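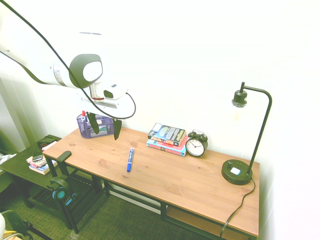 Technical Records Editor (full time)
Kastuvmont Water Services, Records Section
Reference: 537
Posted: 17/07/2019

Kastuvmont Water Services supplies drinking water to the town of Grimshaw and the surrounding rural district. The Records Section keeps the written operating procedures, valve and hydrant registers, inspection reports and as-built documentation for the network. The section is recruiting one Technical Records Editor. The position is permanent and reports to Waltraud Teuber, Head of Records.

Background

The operating procedures currently in force were written over a long period by different departments. They differ in numbering, units, terminology and level of detail. Pump station procedures give pressure in psi, while the older reservoir procedures use feet of head. Several procedures refer to forms that have been withdrawn. A revision program began in June and covers all procedures issued to field crews. The editor will carry out most of this revision and will maintain the procedures afterward.

Duties

Edit existing procedures to the house style and return them to the issuing department for technical approval.
Interview field crews and station operators to establish how a task is carried out, and record differences between practice and the written procedure.
Maintain the document register, including revision numbers, approval dates, distribution lists and withdrawal notices.
Check cross-references between procedures, drawings and forms before each release.
Prepare the quarterly change summary for station supervisors.
Convert paper inspection reports from the Skostari reservoir into the electronic register. The reports are handwritten and legibility varies.
Answer requests for records from other departments and from outside contractors working under a current order.

The editor does not approve technical content. Where a procedure appears to be wrong, the editor raises a query with the issuing department and holds the document until the query is closed.

Required qualifications

An associate or bachelor's degree in any subject, or completed vocational training in a technical trade.
At least two years of paid work editing or controlling technical documents. Work in water, gas, power, rail or process plants is preferred but other fields will be considered.
Ability to read piping diagrams, site plans and equipment schedules.
Accurate written English. Candidates invited to interview will complete an editing test.
Working knowledge of a word processor with styles, numbered headings and tracked changes, and of spreadsheets with lookup functions.
Valid driver's license.

Desirable qualifications

Experience with the Hirel document register or a similar database with controlled revisions.
Knowledge of valve and fitting terminology.
Experience in moving records from paper to an electronic system, including retention and disposal rules.

Hours and location

The working week is 40 hours, Monday through Friday. Start time may be set between 7:00 a.m. and 9:00 a.m. by agreement with the section head. The position is based at the Grimshaw office, second floor. Visits to pump stations and to Skostari will be required, on average two days per month. A pool vehicle is available for these visits and must be reserved in advance. Travel time between sites counts as working time.

Field visits include stairs, ladders and outdoor walking on uneven ground. Safety shoes, a helmet and a high-visibility vest are issued on the first day. Entry into confined spaces is not part of this position.

Remote work is not available during the first six months. After that period, one day per week may be approved if the paper conversion work allows it.

Pay and benefits

The position is in pay band 9. Placement within the band depends on relevant experience and is confirmed in the written offer. Benefits include paid vacation, sick leave, enrollment in the company pension plan after the probationary period, and reimbursement of approved course fees. The probationary period is six months. Overtime is rare and is compensated with time off.

Application

Applications must contain the following:

A cover letter of no more than one page, quoting the reference number.
A résumé listing employers, dates and the type of documents handled.
One writing or editing sample of two to five pages. Remove confidential information before sending. If the sample was edited by more than one person, state which parts are the applicant's own work.
Names and contact details of two references. References are contacted only after the interview and with the applicant's consent.

Send the application as a single PDF file to the Personnel Office, or deliver it on paper to the front desk at Grimshaw. Paper applications are not returned. Applications without a sample will not be reviewed. The position stays open until filled, and applications are read in the order received.

Selection procedure

Applications are checked by the Personnel Office against the required qualifications. Applicants who meet them are invited to Grimshaw for the editing test and the interview, both held on the same day. The test lasts 60 minutes and consists of a short isolation procedure containing errors in numbering, units and cross-references. A printed style guide is provided. The interview follows after a break and lasts about 40 minutes. The interviewers are the Head of Records and one member of the Operations Department.

Applicants who need an adjustment for the test, such as large print or additional time, should state this in the cover letter. Travel costs for the interview are reimbursed at the standard public transit rate on presentation of tickets.

Internal applicants follow the same procedure and must inform their current supervisor before the interview date.

Questions about the duties may be sent to Waltraud Teuber, Records Section. Questions about pay, benefits or the status of an application should go to Lotte Wouters, Personnel Office. Please quote the reference number in all correspondence.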